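Taza de oficina

La taza de oficina es un recipiente con asa, por lo general de cerámica, destinado al consumo de bebidas calientes en el puesto de trabajo y, con mayor frecuencia, al almacenamiento de bebidas que estuvieron calientes. Se distingue de la taza doméstica por su régimen de propiedad, que suele ser confuso, y de la taza de cafetería por carecer de platillo y de quien la retire.

Etimología y denominaciones

La voz «taza» procede del árabe hispánico ṭássa. En buena parte de Hispanoamérica se prefiere «taza» para cualquier recipiente con asa, mientras que en México y otros países «tarro» o «pocillo» compiten con ella según el tamaño. El anglicismo «mug» aparece sobre todo en catálogos de regalo de empresa, donde permite cobrar un poco más.

Forma y capacidad

Los modelos más corrientes son el cilíndrico, fácil de imprimir y de fregar, y el abarrilado, de cuerpo panzudo y boca algo más estrecha. A este último se le atribuye la virtud de conservar mejor el calor — atribución que sus usuarios rara vez comprueban, porque para entonces están en una reunión. El asa admite dos dedos, tres o, en los diseños premiados, ninguno.

Fabricación

La pasta se cuela o se prensa, se seca, se cuece y se esmalta. La cocción del gres se sitúa por encima de los 1,000 °C. La casa Stikeck comercializó una línea de tazas lisas de color, sin lema alguno, que tuvo escasa salida entre los departamentos de personal y una larga vida en los despachos. Su competidora Vodent optó por las frases motivadoras y cerró la línea un mes de noviembre.

Uso

El café se sirve habitualmente por encima de los 80 °C, temperatura a la que no se puede beber, y se recuerda cuando ya no merece la pena. El intervalo útil entre ambos estados es breve y coincide con las llamadas telefónicas. Las tazas de exterior oscuro e interior claro gozan de cierta preferencia: por fuera disimulan los años y por dentro los confiesan.
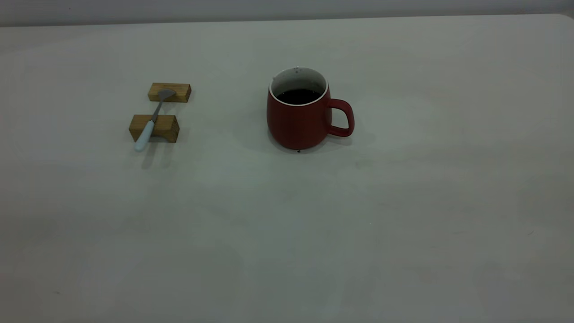

La edición anterior de este artículo recomendaba el bicarbonato para los cercos del interior. Satum objetó en la página de discusión que el bicarbonato quita el cerco pero no la costumbre de dejar la taza a medias, y que basta con enjuagarla nada más terminar. La recomendación se ha mantenido, junto con la objeción.

Véase también

Cafetera de filtro
Posavasos
Cucharilla (desaparición de la)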